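Prorkard Legal Access Project
Interim Progress Report to the Nulia Fund
Submitted May 31, 2018
Prepared by Jad Yammine, Program Manager

1. Status against work plan

The grant supports legal orientation and case preparation for asylum applicants and for lawful permanent residents applying for naturalization. Intake, screening and the referral process are operating as set out in the work plan. The employer outreach component is behind schedule and is covered in section 4.

The Drallatik office opened 38 new case files in the reporting period. Files are classed at intake as asylum, family petition, naturalization or other. A file moved from one class to another after attorney review keeps its original number, so that it is not reported to the Fund twice.

2. Asylum preparation

Screening interviews are held at Drallatik and at the Geagea branch. Each applicant receives a written notice of the one-year filing deadline in the language used at the interview. Where the date of last entry is in dispute, the file goes to the supervising attorney before any form is drafted. The wait between intake and attorney review was longer at Geagea than at Drallatik, and we have moved one review session per week to Geagea to correct this.

Country conditions packets were revised in May. The older packets contained sources that were out of date or could not be traced to a publisher. These were removed. Staff now log the source, the date of publication and the date of retrieval for every item placed in an applicant's exhibit list.

3. Work authorization and naturalization

Applicants with pending asylum cases continue to ask more questions about work permits than about any other subject. The orientation session was changed to place this topic first. Renewal reminders are now sent 90 days before expiration by mail and by text message. Returned mail is checked against the change-of-address log, and a second notice goes to the corrected address.

Naturalization classes ran at both sites. The civics material is unchanged. The reading and writing portion was shortened and the time given to interview practice, in line with the instructors' written comments at mid-term.

4. Employer outreach

The work plan calls for briefings to local employers on document verification and on anti-discrimination rules in hiring. Two briefings were held out of three planned. The remaining one was postponed at the host's request and will take place in the next period. Attendance sheets for the completed sessions are in Annex B.
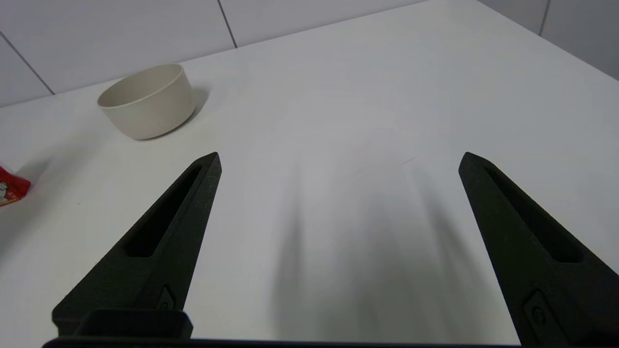 Figure 1. Two black gripper fingers.

Feedback forms showed that most attendees knew which documents may be accepted but were unsure about re-verification when a work permit expires. The handout has been rewritten to cover this point. Legal review of the new text is complete.

5. Spending

Personnel costs are in line with the approved budget. Interpretation is over its line, mainly in Geagea, where in-person interpreters had to be hired for languages not covered by the telephone service. Travel is under its line by a larger amount. We request approval to transfer the unspent travel balance to interpretation. No change to the total award is requested.

6. Next period

The postponed briefing will be held and reported. A review of closed files will be carried out at both sites, using the checklist in Annex C. The supervising attorney position at Geagea is funded through the end of the grant year, and a request for continued support will be sent under separate cover.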